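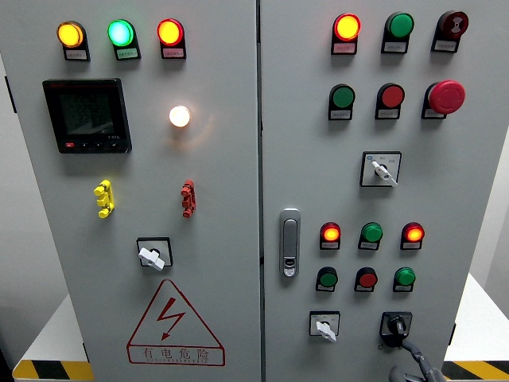

Leltero switching robot: a morning at the Utham open day

Search this site Enter keyword Go

Print this page | E-mail to a colleague

22/06/2020
By the Pranach equipment desk

Lai has been promising for a while now that its Leltero robot can work the front of an ordinary control cabinet, the kind with lamps, push buttons and rotary switches that every plant has a row of. In May the company sent out invitations to an open day at its Utham workshop. We went, stood behind the line with everyone else, asked more questions than they wanted, and came home with a folder.

What follows is a review of what we were shown. We have not had the robot on our own floor, and nobody outside Lai that we could find has either, so take the rating at the end for what it is.

The setup

The demonstration cabinet has two doors and a fair spread of hardware: pilot lamps, green and red push buttons, a mushroom-head emergency stop, a digital power meter, several rotary switches and a latch handle with a keyhole. The labels are small, and the warning sign on the left door reads 有电危险, danger, electricity. It's a reasonable choice of target. The controls on the right door are packed close together, and a gripper that drifts a little to one side will be touching something it shouldn't.

It is also very clean. The walls are pale, the light is even, there is no cable tray in the way and no conduit running down the side. The cabinets we look after have tape on them, and marker pen, and in one case a padlock from a lockout that should have come off years ago. I asked whether Leltero had been tried on anything in that condition and was told it was "on the roadmap." I've heard that phrase at a lot of open days.

What it does

Most of our session was spent on the black rotary switch at the bottom of the right door. The gripper comes up from below, closes on the knob and turns it. Then it lets go, backs off, waits, and does it again. The approach is slow. I would call it cautious if I were feeling generous, and on a live cabinet I'd probably want it that slow anyway.

The turning looked fine to me. The fingers stayed on the knob through the turns we watched, and I didn't see the wrist fight the switch the way cheaper arms do when they are slightly off the axis. Somebody has put real work into that and it deserves saying.

The trouble is how little else we got to see. A full switching routine was on the program, and we were told to allow 11 minutes for it. Our group got the rotary switch, a button press, and then a pause while the operator did something on a laptop that was turned away from us. When I asked to see the white-handled selector switch next door operated, we were told the next group was waiting.

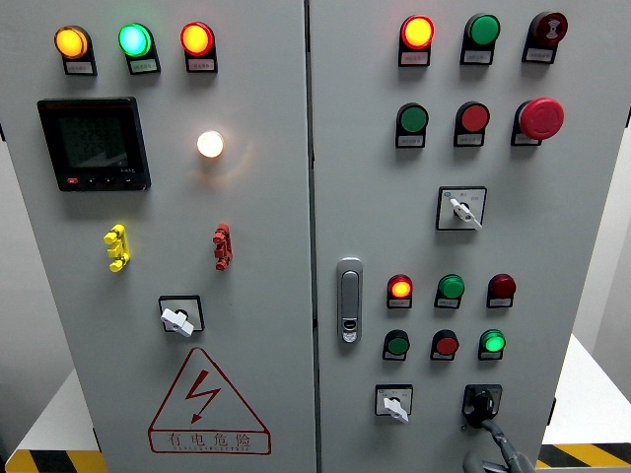

Photo: Leltero demonstration, Utham open day / Pranach

Look at the bottom row and you'll see why I kept asking. The white lever and the black handle sit side by side. They are different shapes, they'd want a different grip, and a person moves from one to the other without thinking. If the robot can do the same, show it. If it needs to be taught each one separately, then tell me how long the teaching takes and who does it, because that's the cost that will land on us.

The numbers

The folder says Leltero has completed 981 switch operations in Lai's own testing. It doesn't say how many were started. I asked twice. The first answer was that the success rate was "very high," and the second was that a paper was being written.

Nor does it say how many different switches are in that total. If most of them were done on one black knob, on one cabinet, under workshop lights, then I have learned that the robot can turn that knob.

The lease is $2,956 a month with a minimum term, and the price covers the robot, the gripper and remote support in office hours. Out-of-hours support is extra. Our breakers have a habit of tripping at night, so for us "extra" means "always." Training for operators is charged by the head and no figure was given.

The manual runs to some 154 pages. I had time to leaf through it over coffee and it's better than I expected, with a decent section on cleaning and a plain list of faults. The chapter on reading indicator lamps is thin. Lamps matter: before anyone turns anything, they look at what is lit, and they look again afterward. I wanted to know whether Leltero waits for the right lamp before it calls the job done, or whether it just reports that the handle has moved. The manual describes both modes. It doesn't say which one ships as the default and I couldn't get it out of the people on the stand.

Safety

There's an emergency stop on the cabinet door, in the same group of controls the arm is supposed to work among. Fine, that is where they go. But I would have liked to see what the robot does when someone presses it in the middle of a turn. Does it hold on? Does it let go? Does it need a full restart? The folder has a paragraph that says the behavior is configurable. That's an answer for a lawyer.

On keeping people away from the panel I'm more or less with Lai. The best argument for a machine like this is that nobody has to stand in front of a cabinet while it switches. Remote racking gear already does some of that for less money, though, and it doesn't need to be taught where the knob is. The comparison wasn't in the folder.

Would we lease one

No, not on what was shown. The gripping is good, the approach is steady, and the choice of a crowded cabinet was braver than the usual single button on a stand. Against that: one switch shown properly, a test figure with no bottom half, and a monthly bill that would pay for a lot of overtime.

Lai says it will bring a unit to customer sites for a one-day trial later in the year. We have put our name down – and we've picked out the cabinet, the one in the pump house with the stiff selector and the label that fell off.

Gripping and turning: good
Range of tasks shown: poor
Documentation: fair
Price: high
Overall: two out of five, to be looked at again after the site trial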